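3.2 Where the clutter goes

I went into this part of the study fairly sure I knew what I'd find. My hunch (and Reda Tazi, who coded the interviews with me, will happily tell you how loudly I held it) was that people who work from home push their odds and ends into drawers when they have drawers, and leave them out when they don't. So we asked all 163 households in the Stillwood sample the same plain question: when something small lands on your desk and it isn't part of your work, where does it end up?

The answers were a lot messier than that. Plenty of people with three or four empty drawers told us they never open them. What they use is the back of the desk – the strip by the wall that's a bit too far away to write on and still close enough to reach without standing up. One woman called hers "the porch," and I liked that so much that we started using the word in our own notes. I'll use it for the rest of this section too.

A porch can be a real piece of furniture, like a riser or a built-in ledge, or it can be nothing more than a habit. Badawi's earlier work on kitchen counters found something close to this, where the back third of the counter filled up first and got cleared last. Desks seem to behave the same way, with one difference I didn't expect. On a kitchen counter, most of what sits at the back belongs in a kitchen. On a desk, a houseplant can spend months next to a hand tool (see Figure 4) and the owner will look at you funny if you ask why.
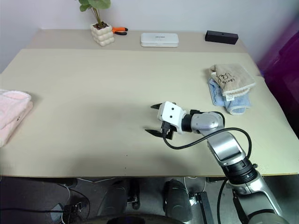 Figure 4. A desk porch on a raised back section, with a potted plant, orange-handled pliers and a white box.

3.3 How long things stay

We asked people to keep a simple diary for 15 days, writing down anything that arrived on the porch or left it. That gave us 403 entries, which Reda and I sorted by hand over most of April. (I don't recommend it. Next time we'd build the categories first.)

Things came in easily and went out slowly. Arrivals were spread fairly evenly through the diary period, but departures came in bunches, nearly always right before a visitor or a video call with someone new. Tools were the slowest group to leave. People kept telling us they planned to use them again "in a minute," and then wrote the same thing a week later. Plants hardly moved at all, and several people said they had stopped thinking of the plant as something that was on the desk.

I should say that the diary probably changed the behavior a little. Two people cleared the whole porch on the first evening because they felt silly writing it all down – we kept their entries in, but we left them out of the comparison of tools and plants.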